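About the Clonderness Robotics Club

The Clonderness Robotics Club is a student club for grades 8 through 12. We meet twice a week during the school year, on Tuesdays after last period and on Saturday mornings, and we spend most of that time on robot manipulation, meaning how a machine picks things up, holds them and puts them down somewhere else.

The club started as a lunch group with one donated laptop and a box of servo motors. Bethel Araya, who teaches physics, ran it alone for the first two years. Marina Sarantis joined from the computer science side when the group got too big for one classroom. There are now 46 members. A little under half of them had never written a line of code when they signed up, and we don't ask for any experience.

What We Work On

New members spend the fall on basics: wiring, simple Python, reading a data sheet, using the 3D printer without jamming it. By February everyone has picked one of three teams.

The Hardware Team designs and prints grippers. The current design is the fourth one, led by Han-gyeol Shin, a junior. The earlier versions had a single moving finger and tended to push round objects sideways before closing on them. The new one closes from both sides. Most of the team's work this year has gone into finger shape and into making the parts quick to swap, so that a cracked finger costs a few minutes and not a whole afternoon.

The Data Team uses hand-held grippers to record everyday tasks. A student holds the tool, picks up an object, moves it and sets it down, while a camera mounted on the tool records what the fingers are doing. A good recording is slow and steady. Most people rush the first few, and we throw those out. Objects are ordinary things such as water bottles, books, cups, tape rolls and staplers. 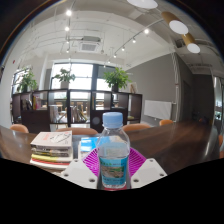 The team tries to record in as many different rooms as it can. A model trained only on our lab bench does badly anywhere else, and we learned this the hard way with our first set, which was recorded entirely on one gray table under one lamp. Daylight from a window, shiny tabletops and clutter next to the object all make the problem harder, and we want them in the data. So far this year the team has kept 392 recordings and written notes for each one: the object, the room, who was holding the gripper, and anything that went wrong.

The Learning Team takes the recordings and trains small models on them. The models run on our robot arm, which we call Lostia. Lostia is slow and makes a grinding noise at the shoulder joint, but it is good enough for tabletop work. In the last round of testing, the team ran 129 attempts at picking up a bottle and placing it on a marked spot. The results, including the failures, are posted on the board outside Room 10 and anyone can go read them.

Competition

We enter the Pereyra Challenge every spring. It is a one-day event for school teams, with a manipulation course, a short written report and an interview with the judges. The objects are not announced ahead of time, so practice means handling a lot of different things. This year's event is on Sat 4 May. Asger Snorradóttir is team captain and Paora Ngata is writing the report. Families are welcome to come and watch, and a bus leaves from the front lot at 7:30 in the morning.

Last year we finished in the middle of the group. We lost most of our points on the course when a cable came loose, and we now carry spares and a printed checklist.

Support

Cladeck, a machine shop across town, lets us use its laser cutter on weekday evenings and gives us offcuts of acrylic and aluminum. The parents' association pays for filament and for the competition entry fee. There is no cost to students. Members are asked to bring safety glasses if they own a pair, and we have extras.

Joining

You can join at any point in the year. Come to a Tuesday meeting and talk to Ms. Araya or Ms. Sarantis. You will be asked to complete the shop safety training before using any tools — it takes one meeting — and to have a parent or guardian sign the permission form, available at the front office.

Students who can only make one session a week can still be full members. The Data Team is usually the easiest to fit around sports or a job, and it currently has room for more people on Saturdays.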